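Mon 31 January

I finally dealt with the white table this weekend. It had been the place where everything landed since September: mail, batteries, a roll of stamps, the charger for a phone I no longer own. I put it all in two boxes on the floor and went through them while the radio was on.

Most of it was paper. I kept the Burkero warranty and the receipts from Wenthorpe and recycled the rest. Lech Kurek gets the batteries back, as they were his to begin with. The second box took longer because I kept stopping to read things.

After that I washed the top with dish soap and a soft cloth. I tried a scouring pad once, years ago, and it dulled the finish on my old desk, so I don't use those now.

The red tape is the one thing I haven't sorted out. I put it down to mark off a spot for the paper tray, and it has gone streaky, with gaps in the lines.

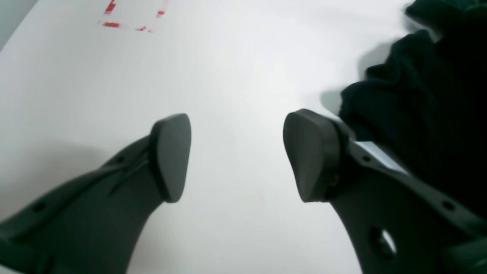

I may pull it up and start over with something narrower, or skip the tray and keep the mail by the door. The boxes are in the hall for now. One of them still has the stamps in it, and I need to get to the post office before Friday.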